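Who checks the checklist?

Undmont has a new code of practice for people who gather training recordings with hand-held grippers. It runs to 14 pages. The safety lead who agreed to talk to me about it, on condition I left out her name, has read it more often than she'd like.

"It's fine," she says. "It's tidy. I'd just like someone to show me it changed anyone's behaviour."

Her main gripe is the section on work areas. It wants walkways clear, chairs pushed back and the gripper inspected before each session. At the Kivadville office there are 200 signed forms saying all of that was done. I ask whether she believes them.

"I believe they were signed."

The code was plainly written with a factory bay in mind, she says, and plenty of the recording is done on office carpet, between the furniture, with a big white sheet of paper or board and the gripper in one hand.
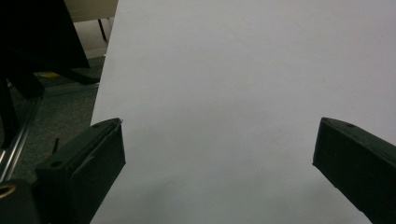

What the standard leaves out

Nowhere does it say how close a chair leg may be to the work, or how worn a finger pad can get before it's replaced. "Inspect for damage," she reads aloud. "What damage? A scuff? Half of them are scuffed."

Olvera, which drafted the text, plans a revision in September. She has sent in 16 comments and expects a form letter back.

Would she scrap it? "No. I'd cut it to a page and then turn up unannounced to see who's following it."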